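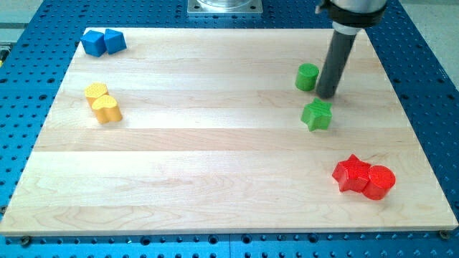

About Hemance

Hemance makes shape blocks and the boards they stand on. The workshop is in Plunell, in two units on the same yard. One unit does the plastics and the other does the timber. Sorting, packing and dispatch take place at the back of the timber unit, where there is more floor.

The firm started 19 years ago as a joinery business supplying shelving and worktops to nurseries. Blocks were added when a customer asked for replacements for a discontinued set and could not find any in the right sizes. The shelving work has since stopped. We still repair worktops for a few of the original customers.

What we make

There are two product lines. Mivby is the block range. Ashworth is the board range. They are sold separately and either can be used without the other, although most orders include both.

Mivby blocks

Mivby blocks are solid-coloured plastic shapes for sorting, matching and early geometry. The current list has 36 combinations of shape and colour. Shapes include the cube, the triangular prism, the cylinder, the heart and the five-pointed star. Blue, yellow and green are the colours most often reordered.

The surface depends on the shape. Cubes and prisms have a smooth, slightly glossy finish. Hearts and stars have a fine dot pattern on the top face. The sides of the heart are left smooth. The cylinder has a flat top with a fainter texture than the star.

Blocks can be bought singly, in pairs or as a mixed bag. A pair is always two blocks of one colour, and it can be two of the same shape (two yellow hearts) or two different shapes (a blue cube and a blue prism, or a green cylinder and a green star). The eight-block layout with the blocks set out in pairs by colour is the one we suggest for a first session. It leaves enough bare board between the pairs to move a block without knocking its neighbour.

Colour is in the material and is not painted on. There will be slight differences in shade between batches. Customers adding to an existing set should send one old block with the order, and we will match it as closely as stock allows. The old block is returned in the same box.

Ashworth boards

Ashworth boards are light maple, made up from long planks laid side by side, with the grain left visible. We do not stain them. A plain pale surface makes the coloured blocks easy to tell apart and shows up marks that need cleaning off.

A board can be used loose or fixed down. Many customers fix theirs to a perforated metal table, where the grid of holes gives a choice of positions. For this we supply dark screws. The two along the front edge go near the corners, so that the working area between them stays clear. Please tighten by hand. Power drivers have split more boards than any other cause we have on record.

The standard length of perforated table is longer than our largest board. A margin of table should show on every side once the board is down. If the board overhangs, it is the wrong size for the table and should be exchanged before any screws go in.

Care

Wipe blocks with a damp cloth and mild washing-up liquid. Use a soft nail brush on the dotted faces. Dry them before putting them back in the bag. Do not put them in a dishwasher.

Boards should be wiped along the grain and dried at once. Light scratches can be sanded out with fine paper. Deeper damage should come back to us, as a plank can often be replaced without making a new board.

Repairs and spares

We hold spares for every block on the current list and for most of the discontinued ones. Over 38 boards came back for repair last year, nearly all for edge damage. Turnaround is normally two weeks, longer in May, when schools send in their summer orders.

Every board carries a number on the underside. Quote this when asking about a repair. Numbers below 2506 belong to the older pattern, which is slightly thicker and takes a longer screw. Please do not use new screws on an old board without checking the length first.

Visiting and orders

The trade counter at Plunell is open on weekday mornings. It is closed on Sunday and we do not answer messages that day. Boards can be collected from the timber unit by arrangement. Blocks are sent by post, wrapped by colour, with the packing list on top.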